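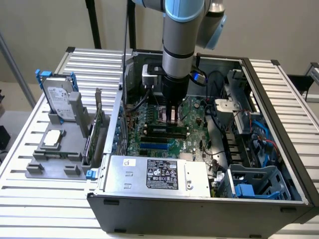
Life is too short to open things up, a reader wrote to me after my last column, and when something quits on you, the kindest thing you can do for yourself is buy the next one and have your evening back. I've been turning that over for weeks. I understand it completely, and I think it gives away one of the great cheap pleasures of owning anything at all!

I mean the pleasure of the lid coming off. You undo a few screws, the cover slides back, and there it all is, the inside of a thing you've been living next to for years. A desktop computer has this. So does a sewing machine, and an old stand mixer, and a piano (if you have never looked into the bottom of an upright piano, please find one and ask nicely). You may not understand a quarter of what you see. I usually don't. But the thing stops being a box that does what it does and turns into a bunch of parts that somebody had to think of and fit together, and I like it better from then on, even if I put the cover right back and never touch a part.

My own conversion came from a Grollel mixer. It was my aunt's, it weighed about as much as a small dog, and one October it started making a noise like gravel. I had already picked out a new one. Then I got curious, turned it over, and found that the bottom plate was held on with 5 ordinary screws. They weren't glued over or hidden under a sticker with a warning on it. It took me most of a night, because I had to stop and clean off grease that was older than my marriage, but I found the worn gear and I ordered another for $45. Was that a good price? Probably not, there are whole mixers for not much more. I'd pay it again tomorrow. I still grin when I hear that motor start up.

The reader had a second point, and it's the stronger one. Some of us have jobs and kids and a back that hurts. Telling a tired person to fix their own toaster is a little like telling them to bake their own bread and grow their own beans, one more chore with a halo on it. Fair! I don't want a halo and I don't want to hand out chores. If your toaster dies on a bad week, let it go with my blessing. What I want is for the choice to be there on the good weeks. A thing that opens can still be replaced by anyone who wants to replace it. A thing that's sealed shut has made up your mind for you before you even got it home.

And so many things now are sealed shut. I have a desk lamp where the bulb can't be changed. The light and the lamp are one object, and when the light goes, the shade and the arm and the heavy base go with it. I have headphones I love that will be finished on the day the battery gives up, though every other part of them could go on for another ten years. I'm told this makes them thinner. Okay, but I had thicker headphones before and I don't remember suffering.

Compare that with the plain old desktop tower, which may be the friendliest machine ever sold to the public. Nobody I know thinks it's pretty. It takes up half the floor under the desk and eats dust like cereal. But when it gets slow you can give it more memory, and memory comes in sticks, and the sticks go into slots! You line up the notch and push. The first time I did it I was so scared of the push that I sat there holding the thing for ten minutes, and then there was a click, and I walked around the house telling people about the click. I've kept that computer through two changes of almost everything in it. It may be the same computer. It may not. I enjoy wondering.

There's a library branch in Besville where I spend a lot of my winter, and they have a shelf of old service manuals near the back, past the cookbooks. Besville has 3,127 people in it, so you wouldn't expect much traffic on that shelf, but the manuals are soft at the corners from being handled. My favorite is for the Belay sewing machine. It runs to 488 pages and it assumes, on every one of them, that you are a capable adult. "Remove the needle plate and look." I can't tell you how much I love that sentence. It doesn't send me to a service center. It doesn't tell me there is nothing inside for me. It says to look.

Compare the leaflet that came with my newest kettle, an Astberg, a good kettle, I've got no quarrel with how it boils. The leaflet is in tiny print and what it mostly tells me is what I must never do. Don't open it, don't let anybody else open it. I know there are reasons for some of this. Water and electricity in one pot deserve respect, and I'm not going to go poking around in the back of a microwave either, where a charge can wait for you long after the plug is out. Some lids should stay on for everyone except people with the training. I just don't believe that a desk lamp is one of them.

So what would I like? Screws, for a start. Ordinary ones, where I can see them. Spare parts for sale by the part, with the price on the page, and a drawing that shows where each one goes. A battery that comes out. If that makes the thing a bit fatter, wonderful, make it fatter, I'll find room on the shelf. Some companies already do this and I think they should brag about it a lot more. Put the drawing on the front of the box! I'd stand in the aisle and read it.

To the reader who wrote in, I'd say keep your evenings, you sound like you've earned them. But the next time something dies on you and you've already ordered the new one, and the old one is sitting by the door on its way out, unplugged and with nothing left to lose, check whether it's one of the safe ones and get a screwdriver. You don't have to fix it. Give it five minutes. I'd love to hear what was in there.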